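From: Philomena Geraghty
Date: 2026-09-27
Subject: Re: Gurken gel flux, no cleaning needed?

Urmas Jõgi wrote:
> We switched to the Gurken gel on the rework bench. Zerside says
> the residue can stay under the coating. Two boards done so far,
> both look clean to me.

Two boards isn't much to go on, Urmas. "Look clean" worries me more. Did you check them under UV, or just tilt them at the lamp?

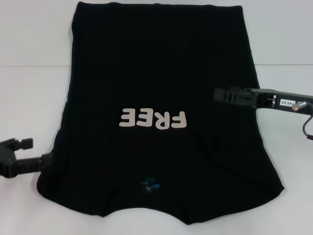 I'd also like to know what coating Zerside tested with. Clear residue on a shiny board is hard to see, about as easy as picking out the folds in that black T-shirt on the white table. You get the outline and very little else. The data sheet they sent me names no coating at all.

We had the same promise with Ametepe flux. It was fine for five months, then the coating started lifting around the connector pins.

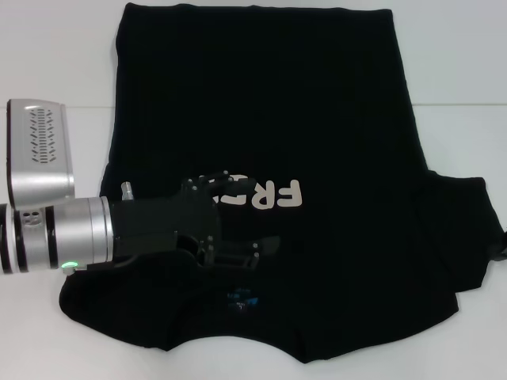
Their rep blamed our oven. Maybe so – but the boards we had washed went through that same oven and held up.

Before October I'd run a humidity test on coated samples, washed and unwashed, with the Rarnanar coating you use now. Until I see those numbers I'm still washing everything.

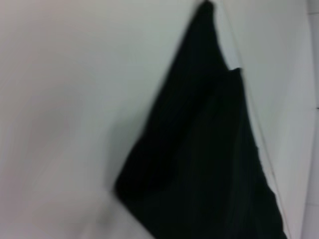 Dark fabric, two layers, close up

Philomena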